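Component Stores Operative, Goods-In and Kitting
Edimier, Cusville site
Permanent, full time

Edimier repairs and rebuilds power supply units for lifts, pumps and printing presses. The Cusville site holds the spare parts for all workshops in the group. Applications are invited for 2 posts in the component stores, reporting to the stores supervisor.

Shift pattern: early and late, alternating. Hours are worked as 194 per five-week roster, paid breaks included. Overtime is optional outside the annual stock check in May.

Main duties

Book in deliveries of passive components against the purchase order. Check type, rating and date code before stock is released. Make up kits for the repair benches from the job card and send them out by conveyor. Return unused parts to their storage location and correct the stock record in Nisus, the stores system.

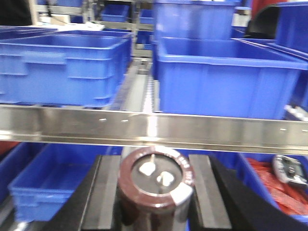
Large capacitors make up the greater part of the kitting work. Each is checked singly for dents in the can, splits in the sleeve and damage to the terminals. The sleeve is read before the part goes into a kit; on some types, such as the dark maroon one with the broad white band, characters are printed right at the curved edge of the top and are easily missed. Stock is moved in blue plastic crates, and the post holder will be expected to keep the roller track clear between them. Parts with unreadable markings go to quarantine.

Requirements

Experience in a stores, warehouse or electronics assembly setting. Ability to read a parts list and small print accurately; a colour vision test forms part of the selection. Basic computer skills. Training in static control and in the safe handling of charged components is given during the first 6 weeks.

Desirable: previous use of Prokopenko label printers; counterbalance truck licence.

To apply

Send a CV and a short covering letter to the Cusville personnel office, quoting reference 272. Applications close at the end of March 2023.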